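Support > Court Systems > Wellberg Scoreboard > Set-Up Guide > Section 4
Print this page | E-mail this page

4. Setting up the game clock and shot clock

Complete Section 3 (mounting and power) before you start. Setup takes 2 people, one at the control console and one at the display.

4.1 Pairing the console

1. Switch on the display and wait for the test pattern to clear.
2. Hold down MENU on the console until CH appears.
3. Enter a channel from 1 to 31. Gyms with more than one court need a different channel for each court.
4. Press SET. The display shows the channel number, then 0:00.

Note: Consoles shipped with the older Nakine receiver must be paired again after every firmware update.

CAUTION: Do not unplug the display while the channel number is flashing.

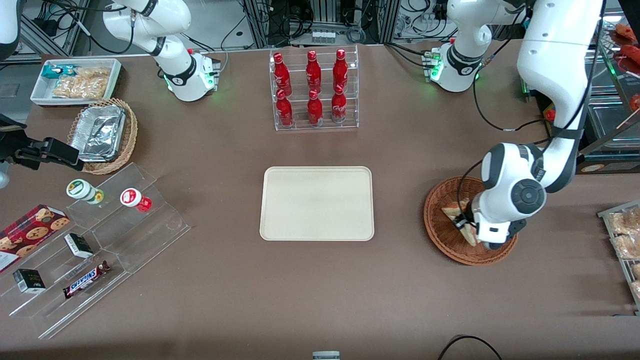
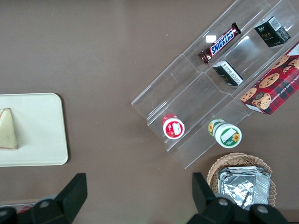
Mudaliar writes that the shot clock at the Skokthorpe gym kept running through time-outs until the link setting was changed from FREE to GAME, and suggests checking it before the first tip-off of the season.

4.2 Linking the shot clock

1. Press MENU, then SHOT.
2. Choose GAME. The shot clock now stops whenever the game clock stops.
3. Enter the starting value your league uses and press SET.
4. Start the game clock, let it run for a few seconds, and press STOP. Both clocks must stop together.

If the shot clock keeps running, repeat steps 1 and 2. If the display shows error 356, the two units are on different channels. Go back to 4.1.

4.3 Horn

1. Press MENU, then HORN.
2. Choose AUTO or MANUAL.
3. Set the volume with the arrow keys.

CAUTION: Keep people away from the horn during testing.

Settings are saved when you press SET. Continue with Section 5, Team Names and Fouls.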